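Atelier > Astuces > Tri et rangement > Petites pièces

Rechercher une astuce… OK

Trier les petites pièces à deux bras : nos astuces d'atelier

Chez Madero, on remet en état des jeux de construction pour les ludothèques et les écoles. Pendant des années, le tri par couleur s'est fait à la main, sur une grande table, avec des bacs à glace récupérés et beaucoup de patience. Depuis le mois de novembre, une partie de ce travail passe par un poste à deux bras robotisés, et je dois dire que j'y prends un plaisir fou ! Un lot courant compte 3000 briques. Le poste en a trié 1483 pendant sa première semaine, sans compter celles qu'on a dû reprendre à la main.

Voici ce qu'on a appris, en vrac. La plupart de ces conseils marchent aussi très bien sur un établi ordinaire, avec vos deux mains.

Un bac par couleur, et toujours à la même place

Le vert à gauche, le bleu au milieu, le rouge à droite. On n'y touche plus. Au début, chacun remettait les bacs un peu à son idée après le nettoyage et il fallait tout recaler le lendemain matin. Un trait de crayon gras au ras de chaque bac suffit, il s'efface à l'alcool ménager. Prenez aussi des bacs bas, sans couvercle : on voit le contenu de loin et on sait tout de suite lequel vider. 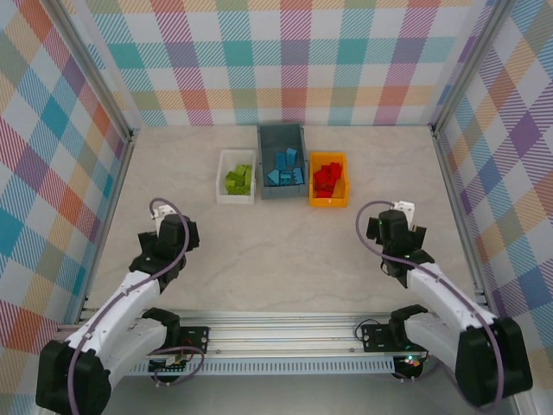 Les trois bacs côte à côte contre la paroi du fond, la zone de dépose dégagée devant.

Autre chose à propos des bacs : la couleur du bac n'a pas besoin d'être celle des pièces. Notre bac orange reçoit les rouges et personne ne s'y trompe plus (les deux premiers jours, si, un peu). Par contre, évitez d'assortir exactement. Une brique rouge dans un bac du même rouge, à la fin de l'après-midi, on ne la voit plus.

Ne versez pas tout d'un coup

Grande tentation, grande erreur. Un gros tas se coince, roule, passe sous les bras, et l'on perd plus de temps à le défaire qu'on n'en gagne. Posez quelques briques à la fois, bien écartées, et laissez libre le bord avant. Pour les pièces longues, tournez-les toutes à peu près dans le même sens si vous avez une seconde – la prise est plus franche. À la main, c'est pareil : essayez, vous serez surpris de la différence !

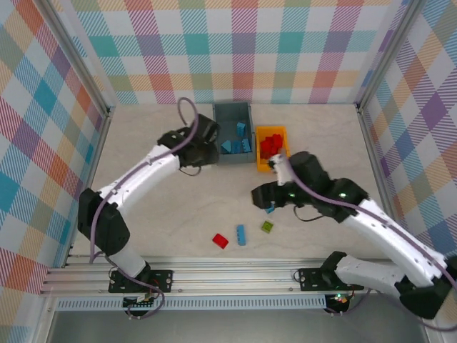 Astuces > Sur le poste

Surveillez les briques qui traînent. Les petites sont les plus coquines : elles se glissent juste devant un bac ou sous une pince, et on les oublie. Avant de relancer une série, on arrête le poste, on attend que les deux bras soient immobiles, puis on fait le tour du plateau du regard, de gauche à droite, en se penchant un peu.

Gardez les câbles en boucle souple. Sur nos bras, le câble violet part de la pince en faisant un grand arc, puis redescend vers la base. Il ne faut surtout pas le tendre pour faire plus joli. On l'avait essayé avec des colliers serrés tous les dix centimètres et on les a tous coupés le jour même.

Nettoyez le plateau à sec. Une microfibre suffit, et un pinceau plat pour le rail en aluminium, car les rainures sont des nids à poussière. Le produit à vitres laisse un film gras sur lequel les briques glissent. Il nous en reste un bidon de 5 litres, si quelqu'un a des carreaux à faire.

Ce que ça change pour l'équipe

C'est la question qu'on nous pose le plus. Avant, on se relayait au tri, et le tri voulait dire la nuque raide et les yeux qui piquent. Maintenant, la personne qui tient le poste prépare les poignées de briques, vide les bacs pleins et garde une oreille sur les bras pendant qu'elle contrôle les notices. Les autres ont récupéré du temps pour le lavage et pour les réparations, le travail que tout le monde préfère ici. On a rattrapé nearly 312 boîtes en attente, certaines au fond du couloir depuis le printemps.

Il y a eu des réticences, bien sûr. Une collègue aimait le tri pour le calme, et elle a gardé sa table : elle y traite les séries anciennes, les teintes passées, tout ce qui demande un œil. Nos voisins de Satard ont fait un autre choix, ils tournent au poste par demi-journées. Chez nous, on change toutes les deux heures et ça nous convient mieux.

Un conseil si vous installez ce genre de matériel : laissez tout le monde l'essayer dès le premier jour, y compris ceux qui n'y travailleront pas. Les meilleures idées de réglage nous sont venues de l'emballage !

Le contrôle de fin de série

Regardez toujours les bacs d'en haut. De face, les parois cachent les pièces du fond et on croit un bac vide alors qu'il reste deux briques contre le bord. Regardez aussi autour des bras, là où une brique verte passe facilement inaperçue sous le matériel noir.

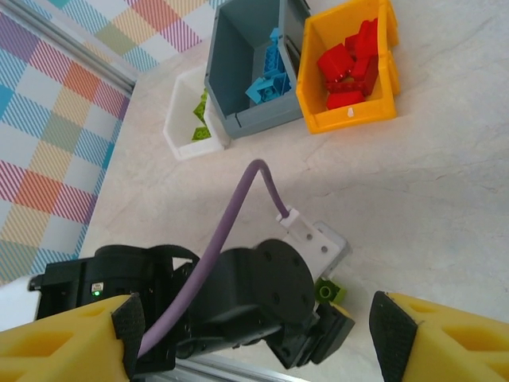
Étiqueter sans se compliquer la vie

Une petite étiquette blanche sur le bord avant du bac, écrite au feutre fin, et c'est tout. On avait commencé par des codes, avec un tableau au mur pour les traduire, et il fallait se lever à chaque fois. Collez-la sur une surface dégraissée et appuyez bien avec l'ongle aux quatre coins. Quand elle se décolle, un coup de sèche-cheveux tiède enlève le reste de colle.

Pour les bacs qui partent au lavage, préférez le ruban de masquage, il se retire sans laisser de trace.

Contact | © Atelier Madero | Mis à jour le 10 décembre 2022 | Haut de page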